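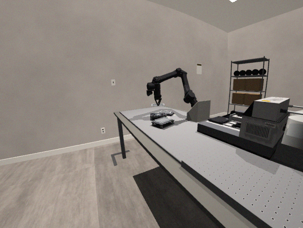
Keklow, the two-person studio run by Sarahí Arellano and Negin Heydari, has released a free demo of Teston, its puzzle game set in a shuttered parts factory. Players move between rooms, restore power one circuit at a time and decide which machines to bring back online. The demo covers the opening two chapters and supports keyboard or controller.

Arellano handles the programming and Heydari the art. Music is by Citlali Becerra. The studio says 2,060 people signed up for the closed test this spring, and 200 of them were given keys. Their main complaint was the save system, so the demo now saves at every door.

The demo is for Windows only. A Linux build is planned for July. Keklow has not set a price or a release date for the full game.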